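Collections > Household Tools > Photo Gallery
Reading time: 5 minutes

Brush and Tray: Tools of the Worktable

The Rernley Study Collection holds everyday tools used for cleaning, sorting and carrying in the home and the small workshop. The collection was formed from the teaching stock of the former Citetti school of housekeeping and has been added to by gift and purchase. It now numbers 103 catalogued objects, almost 80 of which may be handled by registered visitors at the worktables in the Morrison Building.

This gallery page is concerned with the scrub brush and the tray. Both are common objects, and both are often left out of printed histories of the household. The text was prepared by Miloslav Vlček, keeper of household tools, for use by students, teachers and the general reader. Object labels in the Morrison Building follow the same wording wherever possible.

The brush

A scrub brush has two main parts, the handle or block and the head of bristles. On many older brushes the bristles were set by hand. A small bundle was folded in half, drawn into a drilled hole with a loop of wire, and trimmed level once the whole head had been filled. The wire ran across the back of the block and was usually hidden under a thin wooden cover. Machine filling later replaced this work in most factories, and the bundles were held by small metal staples instead.

Handles are usually made of a close-grained wood such as beech. Wood that is left bare will darken with use, most of all where the palm rests. A painted or varnished handle resists water for longer but will chip at the end if the brush is dropped or stored head up in a bucket. The Collection does not strip or refinish handles. Signs of use are recorded on the object card and left as they are.

Bristle material varies with the task. Plant fiber is stiff and suits floors, sinks and root vegetables. Animal hair is softer and is generally found in brushes for clothing and furniture. Synthetic bristle is found throughout the later part of the Collection and can be difficult to tell from plant fiber by eye alone. Where the material has not been confirmed, the card gives the color only.

The tray

Trays entered the Collection as a group of their own after the transfer of the Iseck gift. They include serving trays, drip trays, seed trays and shallow work trays with raised rims. The rim has a plain purpose: it keeps water, crumbs and small parts from reaching the table. A textured floor gives some grip to whatever is set down on it and makes a wet tray less likely to hold an object fast by suction.

Plastic trays are lighter than metal and do not dent. They may warp if left near a heater, and dark plastic shows dried soap and hard-water marks more readily than pale plastic does. Visitors who use a tray at the worktable are asked to lift it by two corners and to set it down flat.

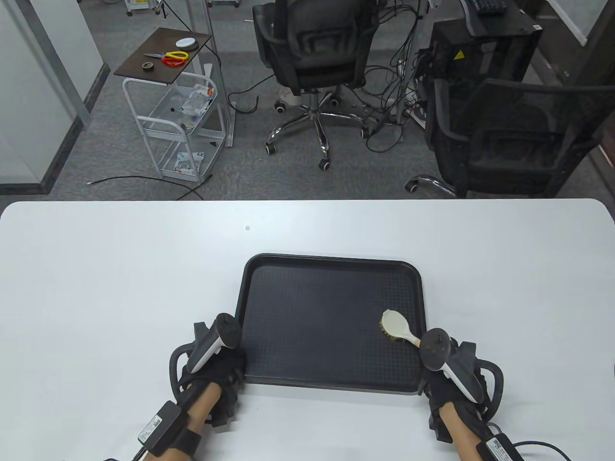 Scrub brush with cream-colored wooden handle and tan bristles, in a black plastic tray. Both hands at the near corners; white worktable.

The brush lies toward the right side of the tray with its bristles down. For long-term storage the Collection follows a different practice, and brushes are kept on their sides or hung by the handle so that the head carries no weight. Bristles that are left under pressure will take a set and are slow to recover.

Notes on care

The following notes are drawn from the handling guide issued to visitors. They apply equally well to brushes and trays in daily use at home.

Shake out the brush after washing and let it dry in moving air. A brush should not be dried on a radiator, as the block may split along the line of the holes.

Remove threads and hair from the bristles with a wide-toothed comb. Work from the base of the bristles outward.

Wash plastic trays in warm water with a mild soap. Scouring powder will dull a textured surface and leave it harder to clean.

Use a soft brush to reach dirt held in a textured tray floor. A folded cloth will pass over the raised points and leave the low points untouched.

Stack trays only when fully dry, with a sheet of plain paper between each one.

Do not soak a wooden handle. A short wash followed by a dry cloth is sufficient.

Visiting the worktables

Objects from the Collection may be requested in advance for study at the worktables. Up to 3 objects may be issued to a reader at one time, and groups are limited to the number of places at the table. Requests should give the object name and, where known, the catalog number. The Collection is open to registered visitors in the afternoon, and the last objects are issued at 2 p.m. in April, when the annual shelf check takes place.

Bags, drinks and umbrellas are to be left at the entrance. Pencils may be used at the table. Photography is permitted without flash for private study, and a form for publication requests is available at the desk.

Teachers who wish to bring a class may borrow a loan box in place of a visit. Each loan box contains a scrub brush, a clothes brush, a work tray and a set of printed cards. Boxes are lent for one school term and are to be returned clean and dry, with any damage noted on the card provided.

Corrections and additions

The Collection welcomes information on makers, dates and local names for the tools in its care. Regional names for the scrub brush are of particular interest, as the Citetti records use several terms without explaining how they differ. Written replies are sent to all correspondents who supply a return address.

Tags: brushes, trays, cleaning tools, handling collection

Contact the Collection | © Rernley Study Collection. All rights reserved. | Back to top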